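Can a robot do the chores yet? Speaker notes, Apr 1, 2022
Salim Waweru

Opening

Say hi, thank Skinurier for the room, check that the mic reaches the back row.

Start with the laundry question. Every time I tell somebody what I do for a living, they ask when it's going to fold their shirts, and I used to give this long careful answer about depth sensing and grip force and watch their eyes glaze over. So now I just say "not this year" and we all get on with dinner.

Quick show of hands: who has a robot vacuum? Who has picked it up off a phone cord this week? (Leave room for the laugh. It got one in February.)

Floors come first in this talk for a reason. We love to talk about hands, but any chore starts with getting across the room, and rooms have people walking through them, and cables. A person steps over a loop of cable without breaking off their sentence. A machine has to see it, decide it's a cable and pick a way around.
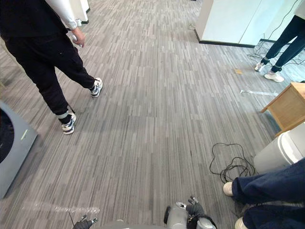 The bathroom

My favorite test room, and the one I'd defend to anybody! It's small, everything in it is a bit slippery, and the jobs are ones a six-year-old can do. Put the toothbrush back in the mug. Wipe the counter. Hang up the towel.

Go slow on this part. With a stone countertop, the edge is hard and it doesn't give, so if the arm is off by a finger's width you feel it right through the wrist. Meanwhile the toothpaste is leaning in the mug next to the basin, and there's a vase by the faucet that you really don't want to catch with an elbow. Talk about elbows – people only ever watch the hand.

Then the Geltuvum story. We ran the same counter task 216 times, and the failures I remember best were all elbow. Keep it short, I ran over last time. 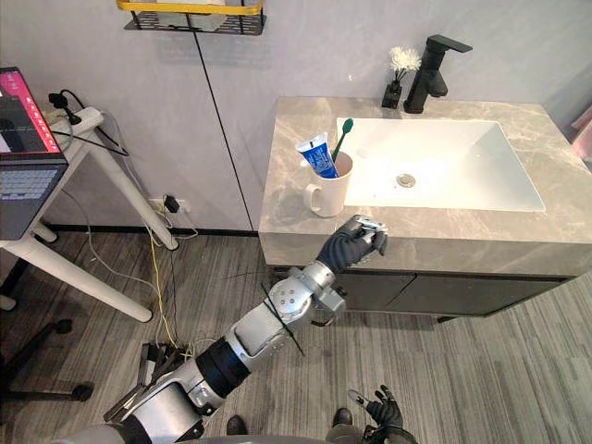

So, where are we?

My own scorecard, and you're welcome to argue with it over coffee. Picking up one known thing from a clear table: pretty good. Wiping a flat surface: good, if you don't mind the corners. Anything soft, like towels or socks: slow, and I mean up to 2 minutes for one towel. Tidying a room it hasn't met before: no.

Shop floors are further along, and Sorensen is the case I bring up. Their tote line handles 3,000 parts a shift, but every tote is the same tote and it shows up in the same spot. Your kitchen doesn't do that. Mine sure doesn't.

Somebody will ask about people being close by. Good, let them. You can't tape off a living room. Somebody's sitting down with their legs stretched out, somebody else is standing by the furniture, and the machine has to treat all of those feet as things that could move at any second.

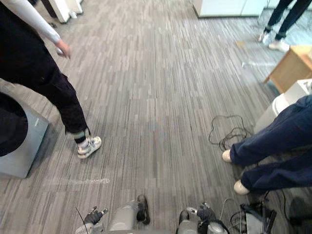

I'd take a slow robot that waits for you over a quick one that guesses, and I'll say so even if the Korkis folks are in the audience (they've heard it from me before). Waiting looks terrible in a demo, though. You get this long pause and people start checking their phones.

Money, if there's time: the cheapest gripper I'd trust around a ceramic mug cost us 400 dollars in parts, and that's before anybody's hours. Skip this if we started late.

Last bit before questions. Ask them to go home and do one chore slowly, say putting the toothbrush away, and notice how many times they fix their grip on the way. Then open it up, and repeat each question into the mic for the recording.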